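Urkthorpe couch co-op FAQ
Last updated Wednesday, August 30, 2023 by Hanan Jaber

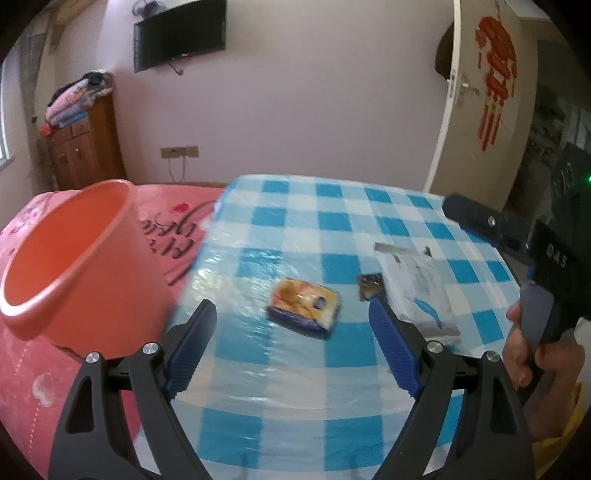

Blue-and-white checkered cloth under clear plastic.

Quick answers to the stuff that keeps landing in my inbox. Will add more when I get a minute.

What is Urkthorpe?
Co-op farming and dungeon game. You run the village of Urkthorpe by day, go down the mines at night. Comes from Jondulville, same studio that did Wemardale.

Do I need to play Wemardale first?
No. A couple of shopkeepers come back and there's a joke about the ferry you won't get. That's it.

How many players?
Up to 3 on one couch, 2 online. Yes, the numbers are that way round. Jondulville have said they want to raise the online limit, no date given.

Can I mix couch and online?
Not right now. Pick one when you load the save. You can switch later from the main menu, takes a few seconds.

Who keeps the save file?
The host. If the host isn't home, no game. Guests keep their character, their clothes and whatever is in the small bag. Everything in the barn stays with the host, so move your good ore before you quit.

How long is it?
Took us 11 evenings to see the credits, skipping most of the fishing. There is a lot of fishing.

What's the Hijazi?
The boss at the bottom of the second mine. Big moth thing. Most of my mail is about the Hijazi.

OK so how do we beat it?
Bring lamps, more than you think. It goes for whoever is holding the brightest one, so one person runs and the others hit the wings from behind. Swap when the runner gets low. Don't bother with bombs — it flies straight over them. Eat the pepper soup before you go in, not during, the eating animation will get you killed.

Can you beat it solo?
Yes but it's slow. Drop a lamp in each corner and keep moving. The game does lower its health for one player, just not by much.

I have 300 turnips and nobody will buy them. Bug?
Not a bug. Prices drop every time you sell the same crop and take a while to come back. Pickle them. Pickles have there own price and the inn takes any amount.

Does split screen run OK?
Mostly fine. Gets choppy in the village when it rains. Turn off "soft shadows" in the video menu and it's a lot better. Text is small in split screen, there's a slider under Accessibility.

My second controller isn't picked up.
Turn it on after you load the save, not before. If that doesnt work, go back to the title screen, hold the pause button on the second pad and wait for the little chicken icon. Still nothing? Restart the game, sorry, that's all I've got.

Is there a difficulty setting?
Three of them. "Gentle" turns off the hunger bar and you keep your items when you die. Can be changed any time from the bed in your house.

Can kids play it?
Mine do, on Gentle. The mines are dark and the moth is loud. Farming side is fine for anyone who can read the menus.

Any DLC?
The winter pack came out in January. Adds skating, a goat and a third mine. Only the host needs to own it.

Is there a map of the mines?
No, the layout changes every night. Only the boss rooms stay put. The stairs down are usually on the side with the dripping sound — turn the music down and you'll hear it.

Can I send in a question?
Sure, use the contact form. Say which platform you're on and whether you're hosting.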